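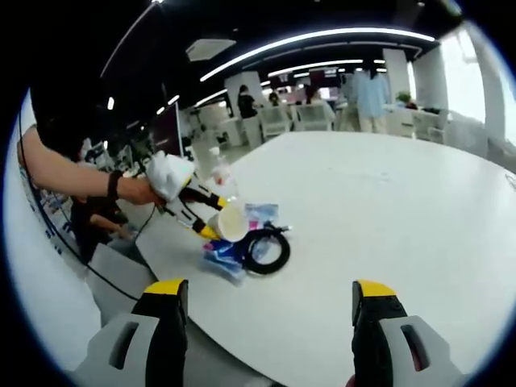 Clear the Table: notes for my ten minutes at the Rusine lunch talks

Opening (don't rush it, Renata!)

Hello everyone, I'm Renata Riquelme and I look after the shared spaces at Trorholm. Ask who had to move something before they could sit down this morning. Wait for the hands. Put my own hand up too.

I've been a bit obsessed with the big white table on our floor since January. It started when Ratree came to me with a laptop under one arm and lunch in the other hand, wanting to know where she was supposed to put either of them. Fair question! We'd bought that table so people could eat, chat and spread papers out, and it had slowly turned into the place where things go when you haven't decided about them yet.

Slide: what we've got

Say the number slowly. We kept a tally of everything left behind on the shared tables across the building, and by the end of it we had 1080 items. Of those, 1039 were small enough to pick up in one hand. So we're talking about cups, wrappers, leads, pens, the odd glove – things you could carry off on your way to the lift without putting your bag down.

(If Lies is in the room, thank her for the spreadsheet. She'll hate it, do it anyway.) 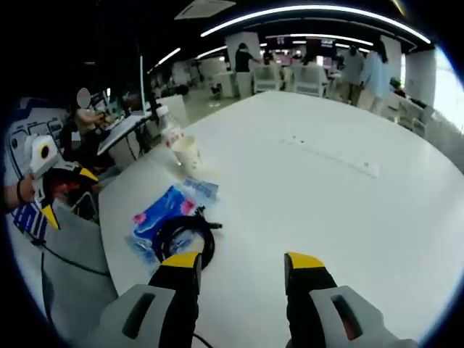 The big table: paper cup, water bottle, and a coiled black cable sitting on a blue packet.

Talk about cables for a minute. I think they're the worst, because everyone's scared to throw one out. A wrapper is easy, you know it's rubbish, but a black cable could be the only one that charges something important. So it stays. We had 90 of them in the tally and I've still got most of them in a box under my desk (come and claim yours, please, I'm begging).

What we did was put a shallow tray by the door with a card on it saying CABLES and nothing else. Waraporn wanted a longer card with rules. We tried the longer card. People read the first line and walked off, so back to one word.

Slide: stacking 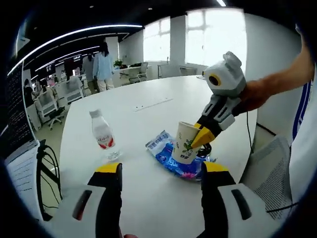
My pet theory is that clutter goes upwards as well as outwards. Once there's a packet on the table, it stops being a thing and becomes part of the surface, and the next thing gets put on top of it. Look where the paper cup is, the one with the little green plant on it – right on the crumpled blue packet, with all that white table going spare. Pause here and let people look at it. I do exactly the same at home with post and the fruit bowl, so I'm not telling anyone off.

The rule we use now is flat things first. If you only pick up one thing, pick up the wrapper or packet underneath, and you'll find you have to deal with whatever's on it as well. Benvinda came up with that one and it works a treat on my kitchen worktop.

Before questions

Mention that the Nakpan floor is starting its own tray next and could do with a spare card. Bins are by the lifts, bottles in the left one. Cups go in with the paper ONLY if they're empty – say that twice.

Someone will ask about dishwashers. I don't know yet! Take their name.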